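Is the Onalley tabletop kit worth it for a beginner?

Florencia Salinas
Hi everybody! I teach an after-school club and I've been saving up for a small robot arm so the kids can do sorting jobs, you know, pick things up and put them in a basket. The Onalley kit is $2,298 with the arm, the overhead camera and the training software, and there is a cheaper Tiven kit at $600 that comes with the arm and not much else. I would love to hear from people who have lived with either one. My main worry is odd shapes. Blocks are easy, I'm told, but my kids will want to try fruit and toys and whatever is in their backpacks, and I'd hate to spend all that money on something that only likes cubes.

Ojeda
We've had the Onalley since May and I'm fond of it, so take this with a pinch of salt. Start with a plain light tabletop and leave gaps between the things you put out – the camera software is so much happier that way. A mix like a puzzle cube, a whiteboard eraser, a couple of pieces of fruit and a bath pouf makes a good first lesson, with one basket at the back for everything to go into. 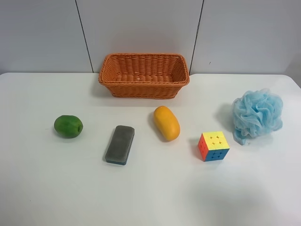 Cubes and erasers you can teach in an afternoon. Smooth round fruit takes more patience, and with soft, ruffly stuff you have to show it where to grab again and again (I gave 32 demonstrations before I was pleased with ours, and I'd still call it a work in progress). Do turn the grip force down before you try anything ripe! The manual hides that setting near the back. For a club I'd pay the extra, mostly for the software, and I'd ask them about a school price too.

Grornstead
Tiven is fine if you can code. Mine was $600 plus a camera. No idea about fruit, I only do blocks.

Florencia Salinas
Thank you both so much, this is such a help. I'm going to write to Onalley about the school price and ask whether they'd come down to $2,000.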